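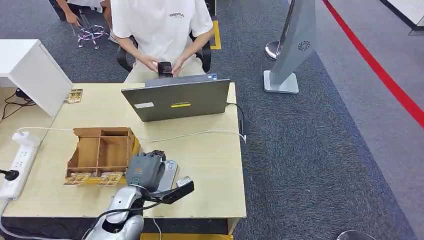 How long does it take to get a sourdough starter going from nothing?

Mine took 16 days, and I was about to throw it out on day 12. Most books promise you a week. Flour is different, kitchens are different, and if you start in January like I did, everything crawls. Keep feeding it until it doubles between feedings a few days in a row, then bake something.

What flour do you use?

Whole rye to get it started, then plain bread flour once it's lively. I buy the Prullari bread flour because the store down the hill carries it in big sacks and I'm lazy. I tried the cheap all-purpose for a month and the bread was fine, a little flatter maybe.

Do I have to throw some away every day?

At the beginning, yeah, or you'll end up with a bucket of the stuff. I keep mine tiny now (a couple of spoonfuls in a jam jar) so there's hardly anything to toss. The extra goes into pancakes. My kids ask for those more than they ask for the bread!

Mine smells like nail polish remover. Is it dead?

Nope, it's hungry. Feed it twice a day for a few days and use a bit more flour than usual. If you see pink or orange streaks or fuzzy mold, that's another story, and you should dump the whole thing and scrub the jar.

Can I keep it in the fridge?

Sure. I leave mine in there whenever I'm not baking, and it once went 5 weeks without a feeding while we were at my sister's place in Votinine. It looked awful, gray liquid on top and everything. Three feedings later it was climbing out of the jar again.

Why is my loaf gummy in the middle?

Either you cut it too soon or it needed more time in the oven. I know, warm bread, I do it too. Try leaving it alone for a couple of hours. If it's still gummy after that, give the next one 10 more minutes with the lid off. And if it's gummy and also really dense, your starter probably wasn't ready.

Do I need a Dutch oven?

It helps a lot, but I baked on an upside-down cookie sheet for my whole first year, with a pan of hot water on the rack underneath. Good crust, ugly shapes.

Where did your starter recipe come from?

Lenni Valtonen gave me the rye version years ago on the back of an envelope. I've changed the amounts since then, so if it flops, blame me.

Will you mail me some of yours?

I used to, and then one jar leaked all over somebody's mailbox. These days I dry it on parchment and send flakes in a regular envelope. Drop me a note through the contact page and tell me if you want rye or white.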